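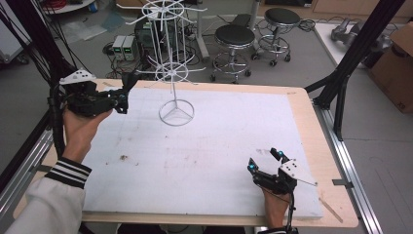 Podora foam board, white, on a light wooden tabletop.

Podora White Foam Board
Item no. 2498
Sold by the sheet or by the carton

Podora is a plain white foam board for mounting prints, building scale models, and making signs that stay indoors. It has a foam core with smooth paper on both faces. The paper is matte and takes pencil, marker, and most craft paints without much bleed. Heavy washes of watercolor will make it bow, so paint both sides if you need it to stay flat.

Cutting
Use a fresh blade and a metal ruler. Make three light passes — one for the top paper, one for the core, one for the bottom paper. A dull blade drags the foam and leaves a ragged edge. For curves, cut slowly with a narrow blade and sand the edge with 300 grit paper.

Gluing
White craft glue works for most joints. Pin the pieces and leave them for 60 minutes before you handle them. Spray adhesive is fine for mounting prints, but test it on a scrap first. Solvent glues will eat the core.

Folding
Score through the top paper and part of the core, then bend away from the cut. The bottom paper acts as the hinge. It will hold up to occasional folding, though a strip of linen tape on the inside helps if the piece will be opened often.

Storage
Keep sheets flat and out of direct sun. Sheets left leaning against a wall will take on a curve. The white face yellows slowly in a bright window.

Ordering
A carton holds 18 sheets. Single sheets ship between two layers of cardboard. Orders placed before noon are packed the same day, except in December, when you should allow two extra days. We can cut sheets in half at no charge, but cut sheets can't be returned.

Customer notes
"I use it for stage models. Corners stay crisp if you change blades often." — Orsolya Csizmadia
"Good flat board. One sheet came with a dented corner and was replaced." — Wilson Escobar

Related items
Bognár metal ruler
Urnel craft knife, with spare blades
Linen tape, white or black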